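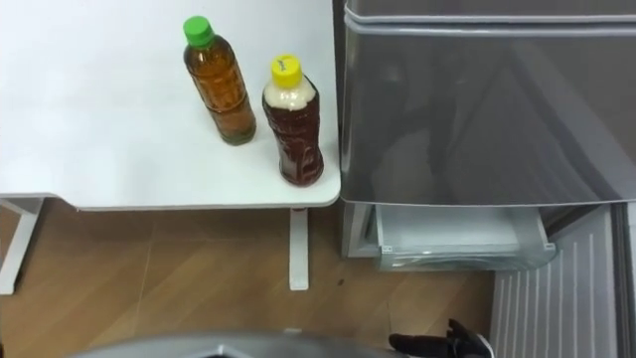
Two plastic drink bottles, one with a green cap and one with a yellow cap, on a white table.

Bottle deposit vote pushed back, town says

2019-01-06

Clusitach will not vote on its bottle deposit plan this month after all. Town clerk's office confirmed the change late in the afternoon, no new date set yet.

The plan would add a small deposit to plastic drink bottles sold in town, paid back when the empties come in. Two return points so far, one behind the Bashir market and one at the old Flelance depot on the river side. Store owners asked for more time to go over the costs, mostly storage and who pays for pickup.

A petition in favor had 1,551 names when it was handed in. Backers were hoping for 2,000 but said they would keep collecting untill the vote, whenever that is.

"People are tired of seeing bottles in the creek every spring," said Emiliano Ulloa, who started the petition in October. "We can wait a few weeks. Not a year."

Stundden, the hauler that handles the town's recycling, has offered to run the pickups on a trial basis. Its offer covers up to 4,000 bottles a week, anything over that would be billed extra. The town has not said yes or no.

Glass and cans are not part of the plan for now. Milk jugs also out. Caps can stay on, accoring to the draft.

Copies of the draft are at the clerk's counter and the library front desk. Written comments still being accepted, drop them off or mail them in. Include your street address or they won't be read into the record.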